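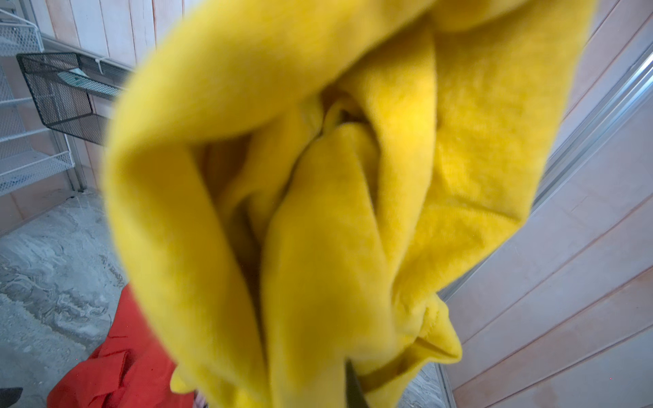
2019년 5월 30일

**Pandeck 의류 분류장에서 로봇팔과 함께 일할 분을 찾습니다**

안녕하세요, Pandeck 분류장 운영을 맡고 있는 Saulius Mets입니다. 저희는 헌 옷을 받아 종류별로 나누고, 다시 입을 수 있는 옷을 골라 내보내는 일을 합니다. 지난봄부터 옷더미에서 한 벌씩 집어 올리는 작업을 로봇팔에 조금씩 넘기고 있는데요, 이 변화를 현장에서 같이 만들어 갈 동료 2명을 모십니다!

### 무엇이 달라지고 있나요

예전에는 한 사람이 하루 종일 허리를 숙여 옷을 집고, 펴고, 통에 던져 넣었습니다. 손목과 허리가 아프다는 말이 휴게실에서 제일 자주 나왔어요. 지금은 양팔 로봇 작업대(저희끼리는 Kairys라고 부릅니다)가 집는 일을 배우는 중이고, 사람은 판단하는 쪽으로 옮겨 가고 있습니다. 이 니트를 다시 팔 수 있을지, 얼룩이 빠질지, 단추만 달면 될지 같은 것들이요.

물론 아직 서툽니다. 두꺼운 옷과 얇은 옷이 엉켜 있으면 한 번에 두 벌을 집기도 하고, 소매만 물고 올라오기도 해요. 그럴 때 어떤 옷이 어떻게 엉켰는지 적어 주는 사람이 꼭 필요합니다. 옷을 오래 만져 본 분의 메모 한 줄이 설정을 바꾸는 데 큰 도움이 됩니다.

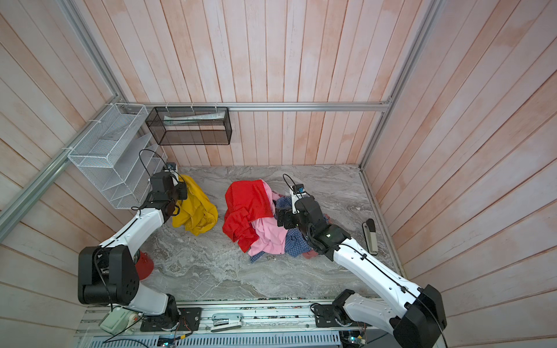 ### 하실 일

- 작업대에 옷더미를 채우고 로봇팔의 집기 작업 지켜보기
- 잘못 집은 경우를 기록하고 필요하면 작업 멈추기
- 분류된 옷의 상태를 보고 재판매, 수선, 재활용으로 나누기
- 하루 옷 200벌의 검수 결과를 Drarnero 프로그램에 입력하기
- 주 1회 Sorkbridge 기술팀과 회의하기 (불편한 점을 마음껏 말하는 자리예요)

### 이런 분이면 좋겠어요

세탁소, 수선집, 의류 매장, 물류 창고 등에서 일해 보신 분이라면 정말 반갑습니다. 로봇을 다뤄 본 경험은 없어도 됩니다. 첫 3주 동안 기존 직원과 짝을 이뤄 배우고, 비상 정지와 안전 교육은 첫날에 받습니다. 손으로 하는 일을 좋아하고, 이상하다 싶을 때 바로 말해 주시는 분이면 충분해요.

### 근무 조건

- 월요일~금요일, 오전 9시~오후 5시 30분 (점심시간 1시간)
- 정규직, 수습 기간에도 급여 동일
- 8월 첫 주 근무 시작
- 앉아서 하는 검수와 서서 하는 작업을 오전·오후로 교대

자동화 때문에 일자리가 줄지 않느냐고 묻는 분들이 계십니다. 분류장 직원은 모두 계속 함께 일하고 있고, 집기만 하던 분들 가운데 일부는 수선실로 옮겨 재봉을 배우고 있습니다. 면접 때 이분들과 따로 이야기할 시간도 드려요. 저희가 없는 자리에서 편하게 물어보세요.

### 지원 방법

간단한 이력서와 함께, 그동안 해 온 일 가운데 기계에 맡기고 싶은 것과 직접 하고 싶은 것을 몇 줄 적어 주세요. 분류장 사무실로 직접 가져오시거나 대표 전화로 연락 주시면 됩니다(내선 1817). 서류를 보고 연락드린 뒤 현장에서 면접을 진행하며, 원하시면 작업대도 가까이에서 보여 드립니다.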